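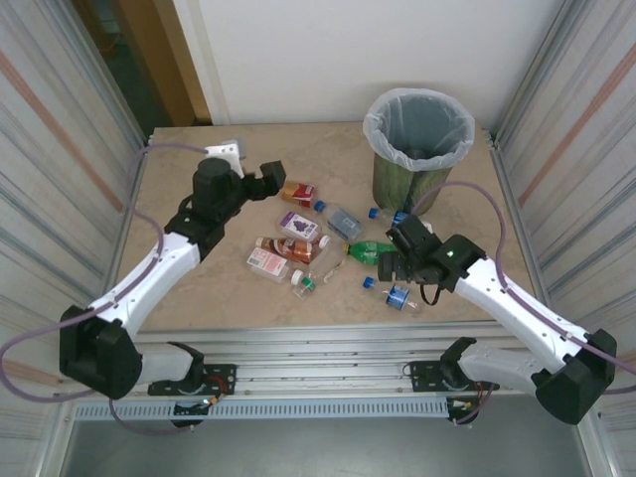 How much does it cost to build a pair of arms at home if you already own a printer? Ours came to 300 dollars in motors and 200 in everything else, with the rail salvaged from an old workbench.

2 min read

Search posts, people, tags

A few people asked for an update on Utus, so I'll put it all in one thread. Citlali Bañuelos and I have been building it in a shared shop since August. I do the mechanical side and she does the code.

The gripper fingers are printed. The first set was solid and cracked at the screw holes. The current ones have openings through them, so they give a little when they close. We're on version 5 and I don't plan to change them again this year. 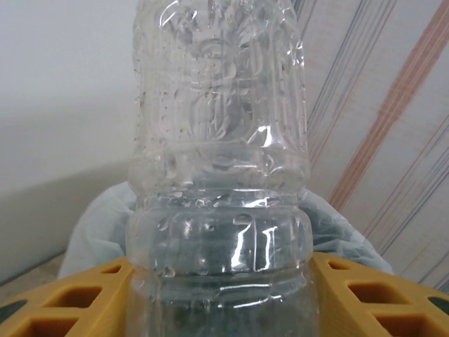
Fingers closed on an empty-looking bottle, droplets still on the inside.

Clear plastic is the hard case for us. Labels help the code a lot. With a bare bottle it has to work from highlights and edges, and those move whenever the arm does. Citlali is collecting more grasps on clear bottles before she touches the training settings.

Wiring notes, for the person who wrote in: leave more slack than you think at the wrist. My first cables were too short and pulled out of the connector at full reach. I bought longer ones from Drerkach and tied them down in fewer places. 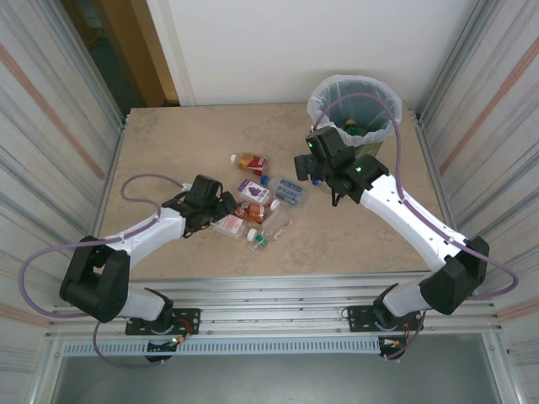
Green bottle in the bin, plenty left on the table.

Software is Fladeck for the arm control and our own scripts on top. We log every run. The last batch was 51 runs, and Citlali is going through the failures by hand. Most of the ones she has tagged so far are bad approach angles.
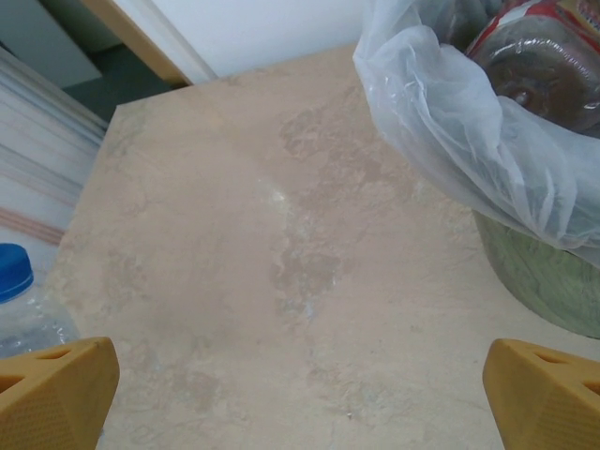 Next job is the release. Right now the arm opens its fingers at one fixed height, and I want that height to depend on what it's carrying. The bin liner matters here too. It bunches up around the rim, and a fingertip could catch in those folds if the arm comes in low. I'm going to try a hoop to hold the bag down.

Consuelo Aguirre asked for the finger files. I'll post them once I fix the screw spacing, which is still set for the old Cervantes brackets.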